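Gusier Members' Forum > Workshops and Rooms > Work surfaces in the Lauritsen room

T. Kjaergaard
Posted 2018-01-07
Members are asked to comment on the proposal to keep a green board on the large table for all mounting and card work. The proposal would apply to both evening groups.

Svend_L
I support the proposal. The table is wooden and marks easily, and a board is simple to put away at the end of a session.

fitzgerald_s
I must disagree in part. Members of the bookbinding group need the full width of the table. A fixed board would oblige us to work around it. Could it be stored on the shelf in room 28 and brought out on request?

Svend_L
With respect, items stored in room 28 are seldom returned. I would prefer that it stay where it is.

V. Bergmann
May I ask whether glossy black sheets are suitable for use on the board? At Nisetti we were advised to use matt stock only, as glare makes it difficult to place a card squarely.

T. Kjaergaard
Glossy sheets are permitted. Please see the attachment.
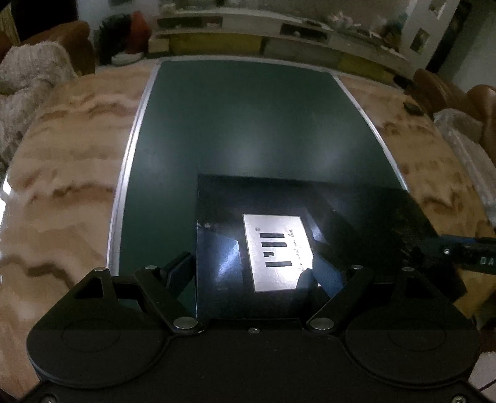

White card on a glossy black sheet, green board, large table.

V. Bergmann
Thank you. The glare is considerable and the card is not straight. I maintain my preference for matt.

fitzgerald_s
I have no objection to either stock. My concern remains the table space. I request that the board be removed on binding evenings until the April review.

T. Kjaergaard
Noted. Both points will be entered under item 146.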